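What a Starter Kit Ought to Be

Posted August 2024 by Jordan Lambert

I have a soft spot for anything that arrives in a crate with a packing list, so take what follows with that in mind. Dasteo has been offering its Plelport kit to small labs and teaching shops for a while now, and my old friend Roman Sowa and I have been arguing over it most of the spring and summer. He thinks it's overpriced. I think it's the first one I'd recommend to a person I like.
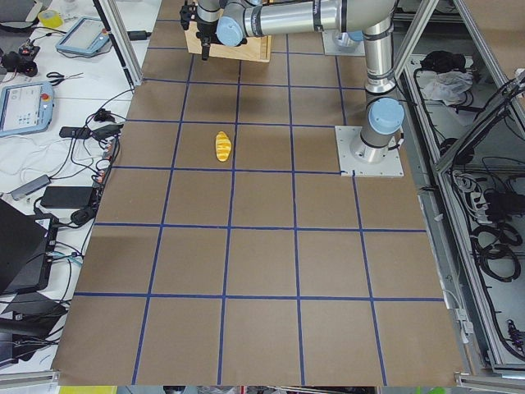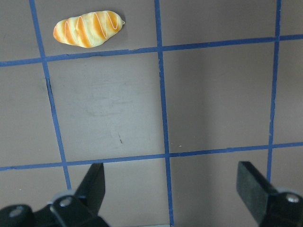
Blue tape grid and a toy bread roll, seen from the side of the table and from the wrist.

My case starts with the dullest part of the package, which is the tape. The setup guide spends more pages on laying out your table than on the software, and I grumbled about that in April as loudly as anyone. But a grid lets two people talk about the same spot without pointing, and it lets you put a toy back where it was before lunch (or close enough that you stop arguing over whose fault a missed pick was). You can't buy that habit by the yard, and I'm glad a company thought to teach it.

Roman's complaint is the money. The kit is $2359 before you add the arms, and the yearly support plan is another $400. He points out, quite fairly, that Moroz sells a bare mounting set for $801 and leaves you alone afterward. If you already know your way around a pendant and enjoy an evening of chasing cables, buy that one and be happy with it!

Most of the folks who write to me aren't in that position, though. They run a workshop or a small class – the one over in Odimmont comes to mind – and what they need is a person who picks up the phone. I called the support line four times, twice with silly questions, and I was treated kindly every time.

I do have gripes. Cable management is left entirely to the buyer, and for this price I'd like a decent tray and a bag of clips. The manual's chapter on wrist cameras reads as if it was written on a train. And I wish they'd sell the support plan by the month, so a school could drop it over the summer. Roman says he'd sign up himself if they did that, and I plan to hold him to it.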